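From: Kiri Baxter
To: growers-and-shops list
Subject: Re: [shops] Tiered crate displays - what goes where?

Yasuo Hattori wrote on Thursday:

> We are replacing the flat table in the Nostgate shop with a two-level
> stand made up of angled wooden crates, bare timber, no lining. I have
> the carcass up and most of the crates fixed. Before I fix the rest I
> would like to hear from anyone who has run one through a winter.
>
> Specifically:
>
> What angle did you settle on for the lower level? Mine is adjustable
> but only by moving the rear batten, and I would prefer to do that once.
>
> Do you put heavy goods at the top or the bottom? The plan I was given
> with the crates puts squash at the top, which seems the wrong way up.
>
> Napa cabbage. We take it from Sakai's two fields at Flomthorpe and it
> is the one line that loses us money. It browns at the butt, the outer
> leaves tear, and by the second day it looks tired. Upright or flat?
>
> Is it worth lining the slats?
>
> Yasuo

Yasuo,

I will take these in your order, apart from the lining, which belongs with the cabbage.

Angle. We started with the lower crates far too steep. They looked well from the door, but potatoes ran to the front edge every time a customer took one from the bottom of the pile, and we were picking them up off the floor all day. We dropped the rear batten twice and ended with the back of the crate 200 mm higher than the front lip. Our crates are deeper than the usual pattern, so measure yours before copying that. The test I use is to fill the crate with small potatoes, take a handful from the front row and see whether the row behind stays put. If it does, leave the batten alone. The top level can be steeper, as people are looking at it more or less straight on and the goods there are larger.

Heavy goods. Your plan is right, with a condition. Pumpkins at the top are fine if they are ornamental ones of modest size and there are only a few in the crate. They are bought one at a time, they keep for weeks, and they give the stand some colour at eye level. Large eating squash should go on the floor or on a pallet. We had a Crown Prince come off the top level in our first October and it broke the lip of the crate underneath. Check the fixings as well. The brackets that came with our stand were held by 2 screws each into end grain, and I replaced the lot with coach bolts before loading anything.

Carrots also do well on the top level. Lay them on the diagonal, all one way, and the heap holds its shape when people pull from it. If you are short of crates, broccoli can share with them at the front, but take it back to the cold room at night. It goes yellow much sooner than the carrots go soft.

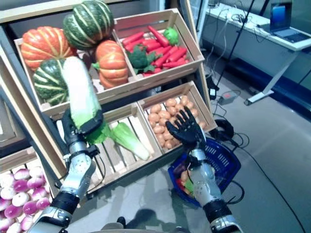
Potatoes want the lower level, to one side, where a shopper can bend to them without leaning over anything that bruises. Keep them out of direct light. Ours face away from the window and we still get greening if a crate sits over a weekend, so we fill to half depth on a Saturday. Rows look neater than a tipped sack and take no more than a few minutes. They also show up a bad one sooner.

Now the cabbage. Flat, on its side, lower level. We tried standing them in the crate and the weight comes down on the cut face, which is where your browning will be starting. On an open slatted base the air gets underneath and the butt stays dry. Put one layer in the crate and no more. Two layers will crease the outer leaves of the lower ones, and the creases turn brown overnight.

The tearing is a handling fault. People pick up a napa by the leafy end, as that is the part that offers a grip, and the outer leaves come away. Staff do it as much as customers. We ask ours to put one hand under the base and the other loosely round the middle. It helps to lay them all the same way round, so that the hand goes to the white end first.

On trimming: take a thin slice off the butt in the morning, wipe it and leave it to dry before it goes out. Do not mist them. I know the wholesaler's sheet says to mist everything green, but water sits between the leaves of a napa and you will find slime at the heart by the third day.

Lining. We used a Givero mat on the lower crates for one season and took it out. It is a good product under soft fruit, but beneath cabbage it held moisture and stopped the air. The slats are better bare. Sand them instead. New crates are rough, and splinters will mark the leaves and catch people's sleeves. We did ours with 120 grit by hand and went over the front lips again with something finer. Scrub with hot water and a stiff brush when a crate is emptied, then stand it on end to dry - never put it back damp.

As to money, I put our napa waste at about 300 heads in the last year of the flat table. I have no proper figure since the change because we also altered the order days, so I would not attribute the whole improvement to the stand. You may find that smaller and more frequent deliveries from Flomthorpe do more for you than the crates.

One question in return. Are your crates stapled or nailed at the corners? Our later batch is stapled and the corners have begun to open where the load is greatest. If yours are nailed I should like the name of the maker.

Kiri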